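SAMOTBRIDGE, 2022-08-29

Wolline opens its new packing room in Samotbridge, and I've been dying to tell you!

I started Wolline at my own kitchen counter, wrapping orders between dinner and bedtime (sorry, family). Now we have 900 square feet, 2 long shelves for outgoing boxes and a proper worktable that I'm a little bit in love with. It's butcher block, pale and blond, and yes, I have already told people off for putting coffee on it.

We sent out 886 orders in February, back when everything still went through my house, and last month we got to 1448. Most of those went to small shops, including our friends at Starnasport, who take the bottles and other sports bits, and Setiawan, who order kitchen things by the crate. Both have been very patient with my handwriting on the labels. 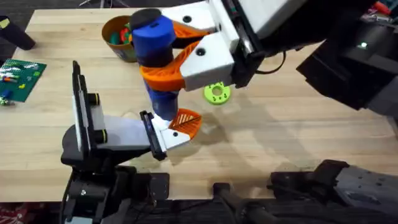 A blue cylinder with a black cap over the butcher-block table at Wolline, Samotbridge.

Shops that want to place a fall order can write to us through the contact page or just come by and knock. We're up the stairs, second door, and the kettle is usually on.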